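I almost didn't go. It was Saturday, it was December, it was doing that sideways sleet thing, and my couch was right there. But my friend Eylül Sezer had been telling me about the open day at Raduton for weeks (she works in the building next door and gets all the flyers), and she'd already bought me a coffee to bribe me into the car. So off we went to Plovcombe, wipers going full blast.

If you've never been, Plovcombe is mostly parking lots and one very good bakery. Raduton has the ground floor of an old office block behind the bakery, and on a normal day you'd walk right past it. They'd taped paper arrows all over the place, which I appreciated, and we still managed to go in through the wrong door and end up in somebody's break room. A nice man eating soup pointed us back out.

Anyway, the robots! I'd pictured something like a car plant – big orange arms behind a fence, sparks, a guy in a hard hat telling us to stand back. What we got was much quieter than that. There's a carpeted lobby where you get a sticker with your name on it, then a short talk, and then they let you wander from room to room and pester the people running things. I pestered a lot of people. Eylül says I asked more questions than the kids did, and there were plenty of kids.

The short talk was given by a woman whose name I didn't catch, because I was busy trying to get my sticker to stay on my sweater. She said the whole place is about handling. Picking stuff up, passing it over, putting it down again. Her line was that a robot can be taught one box in an afternoon, but everybody's house is full of things that flop. Bags, wrappers, socks, cases with zippers. I looked in my own purse after she said that and yep, nothing but flop in there.

We skipped the first room because it was packed and went straight to the one with the two-armed setup, and I ended up staying there so long that Eylül went and got a pastry and came back.

What got me was how ordinary it all was. A couple of plain tables, and the kind of stuff I'd have to clear off my own kitchen table before dinner: a juice-looking drink in a jar with a yellow lid, a pink zip case lying open, a power bank with its cable, a red marker. And in the middle of that, two silver arms with black fingers, both holding on to the same brown speckled thing half covered in plastic. I spent a good while trying to decide what it was. A little pouch? An insole? Eylül voted insole. I went with pouch, mostly to be difficult.
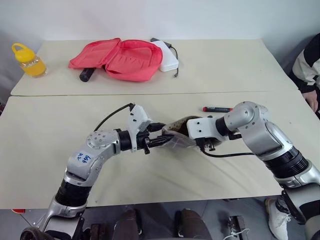

So I asked the guy at the door why you'd bother with two arms when one would surely be cheaper (I'm a bookkeeper, I can't help it). He laughed and told me to go home and try opening a bag of chips one-handed. Fair enough! He said the tricky part is when both sides have a grip on the same thing, especially if it's soft. If they don't agree on how hard to pull, you either drop it or stretch it. He compared it to folding a fitted sheet with your husband, and I have been thinking about that ever since, because that is exactly how it goes at our house.

He also said they want 200 tries at a task before they'll even talk about whether it's going well. 200! I gave up on learning to crochet after maybe one evening. I asked if he ever got bored and he said yes, on Thursdays, and didn't explain.

After that we did the Lekier room, where they had a smaller arm set up for visitors to drive themselves with a pair of handles. You got to try moving foam blocks from one tray to another. The line was long and the kids were so much better at it than the grown-ups. A girl who couldn't have been older than seven cleared 12 blocks before her turn ran out. I moved one. Then I moved it back by accident. I'd like to blame the sleet for my cold fingers, but we'd been indoors for over an hour by then.

The last stop was a table run by Ruggiero, who I gather make the soft pads that go on gripper fingers. They had a bowl of samples you could squish, and I could've stood there all day. They feel a bit like those stress balls you get at the dentist. I asked the price of a set, thinking I'd hear something like ten bucks, and it was 480 dollars, so I put the sample back in the bowl very gently.

A few practical things if you're thinking of going to the next one. It was free, but they cap it at 100 people, and you do have to sign up first. Park behind the bakery, not in front, where it's all short stay. The hallway between the rooms is freezing, so keep your coat. And eat before you go or plan on the bakery after, because the snack table had been picked clean by the time we got to it, apart from some sad celery.

We ended up back at the bakery anyway, steaming up the windows and arguing about pouch versus insole. Eylül wants to email them and ask. I told her to go ahead, and if she hears back I'll put the answer in the comments.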